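Plemer Household Waste Project: progress to 2025-05-10

The advice visits are going to plan. Hiba Dabbas and Murray Chisholm have now visited 127 of the 211 homes that signed up.
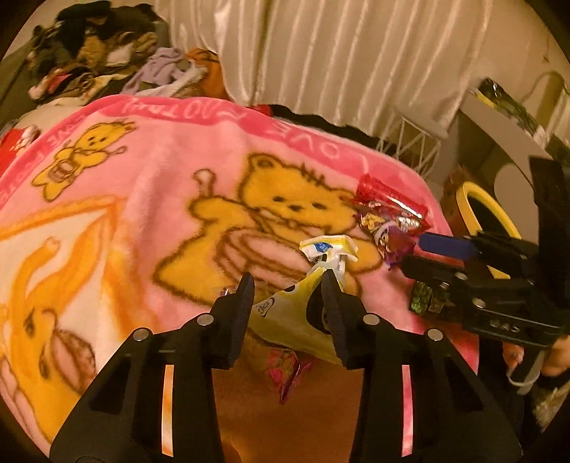 Most people asked about soft plastics, so we have rewritten that page of the leaflet.
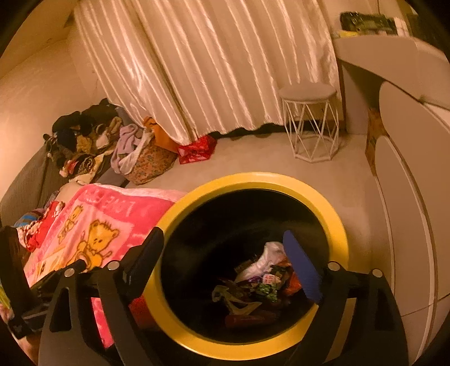 Food waste remains the weak point. Six homes have dropped out over smells — all of them flats. For general rubbish, a round black bin with a yellow rim, open at the top, is fine, but scraps need a lid.

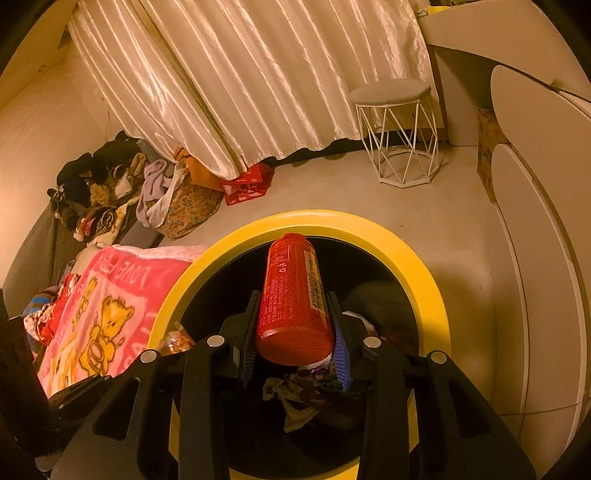
We have spent less than planned on printing and ask to move the balance to caddies before July.

Widad Bitar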